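My sister-in-law asked me at dinner when she can buy a robot that tidies the kitchen table. I said I'd look into it. That was in May. I have now looked into it. Thread.

The short answer is that machines are great at chores nobody has at home. Weld the same seam 2000 times? Sure. Pick up whatever my kids left on the table? Please hold.

Imelda Bautista, who ran a packing line at Pillay for years, put it to me like this: "The arm was never the problem. The problem was the box showing up crooked."

Crooked boxes are my whole house.

So how do you teach a machine about crooked? One popular way is that people do the chore themselves with a gripper in hand, over and over, and the software studies the recordings. The robot revolution, for now, has a lot of people in T-shirts in it. 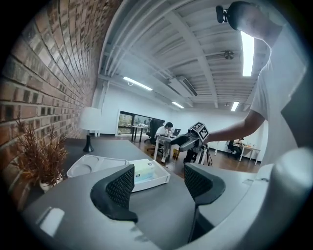

Tissue box, tray, second tray, two grippers. The glamour of the future.

Consider the tissue box. You and I pick one up without a thought. A gripper has two fingers and no thoughts to skip. Squeeze too hard and you've crushed it, too soft and it's on the floor, and either way somebody has to set the table up again.

Kagiso Matlala, who writes training plans at Skillura, told me his team logged 547 tries at one tidying job. I asked how many were good. He asked if I wanted more coffee.

And then you move the lamp. Or you switch trays. Or the sun comes in. A person doesn't notice. The software may decide it has never seen a table before in its life.

The shop floor is further along, I'll give it that. The Inov plant in Lustetden has 2 arms sorting parts into trays all day and 4 people nearby for when the parts get ideas. Everyone there seemed pretty happy with the deal.

Reported all this back to my sister-in-law. She wants to know if it can at least do socks.

I have not told her about socks.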